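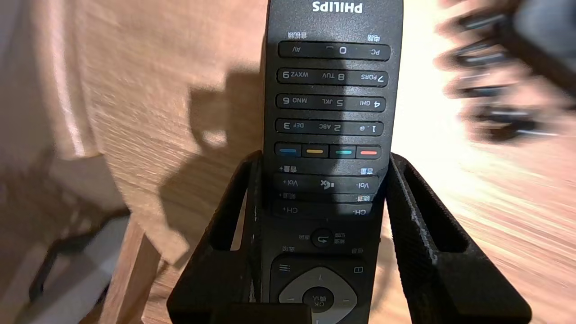

Philips remote control with PC and AV keys either side of the zero.

Dry cells in guest rooms: results of the first round

The Pillgate building finished its first scheduled change of dry cells on 8 May 2023. Until then cells were changed when a guest rang the desk, and no record was kept of what came out. The new schedule covers television remotes, door locks, wall clocks and the wireless thermostats on the upper floors. Smoke alarms are tested and serviced separately under the fire contract and do not form part of this item.

Rasha Fakhoury tested every cell removed from the 40 rooms in the round. The total was 213 cells, all alkaline, sizes AA and AAA. Each was read on a meter under a small load. An open-circuit reading is of little use for this work: a tired alkaline cell will recover at rest and show a voltage close to that of a new one, then sag as soon as current is drawn.

Most of the cells from remotes were still serviceable. Remotes draw current in short pulses and spend the rest of their life idle, so the cell tends to reach its expiry date before it is flat. Door locks gave the opposite result. The motor takes a heavy current each time the bolt is thrown, and the rooms closest to the lift, which are let most often, had the weakest cells in the building.
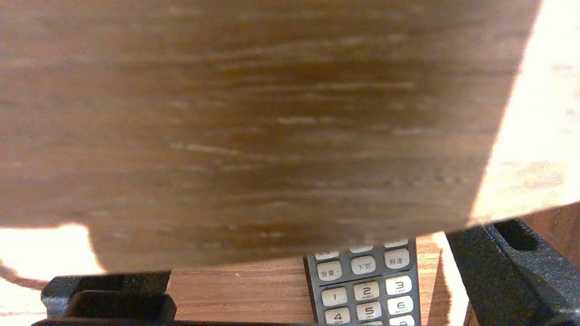 Leakage

Leaked cells were found mainly in wall clocks and in remotes from rooms that had been closed over winter. The white crust around the terminals is potassium carbonate, formed when potassium hydroxide from the cell meets the air. It is alkaline and should not be handled with bare fingers. Wear gloves and eye protection, lift the cell out with plastic tweezers, and dab the contacts with a cotton bud dampened with white vinegar. Follow with a second bud dampened with isopropyl alcohol and leave the battery door off until the compartment is dry.

Springs that have lost their plating will corrode again. If bare steel can be seen after cleaning, replace the unit. Do not sand the contacts.

Do not stand a leaking device on timber furniture while working on it. The electrolyte darkens tannin-rich timbers such as oak, and the mark goes below the finish. Use the plastic tray from the trolley.
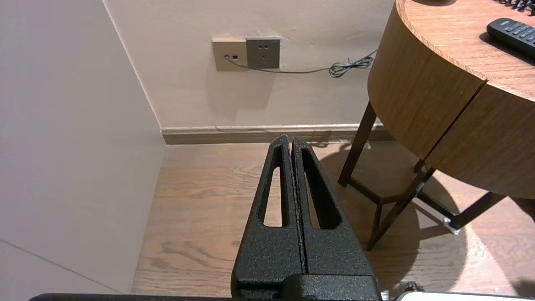 Mixed sets

In 2 rooms the lock held cells of different makes. The weaker cell in a series set is driven to exhaustion first and can then be forced into reverse by the others, a common cause of leakage. All cells in a device are to be changed together, from the same packet. Part-used cells are not to be returned to the store cupboard.

Orhun Uysal has ordered 500 cells from Sfeir for the next round. They will arrive in date-coded trays and are to be used oldest first. The store should be kept cool and dry, but cells do not go in the fridge, where condensation can form on the terminals.

Room telephones

Corded phones need no cells of their own where they take power from the line. This was true of every handset on the old copper service. Since the changeover, the lines have been fed by a Cluris adaptor in each floor cupboard, and the phones will work in a blackout only for as long as the adaptor has power.

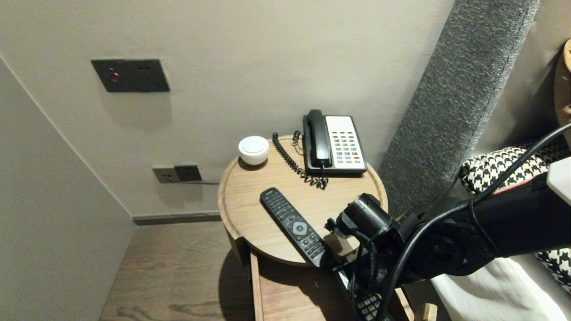
Each adaptor has a sealed lead-acid backup battery, and these were not included in the first round. They will be load tested in September, one floor at a time, with the desk told beforehand which extensions will be off. A battery that cannot hold the adaptor for the full test period is to be replaced the same day and the date written on the case in marker.

Used cells go in the grey drum at the loading dock. Tape the ends of any lithium cells before they go in. Alkaline cells need no tape unless they are 9-volt blocks, whose terminals sit side by side and short easily. The drum is emptied by Tretell on request, and the weight docket should be passed to Rasha Fakhoury for the waste register.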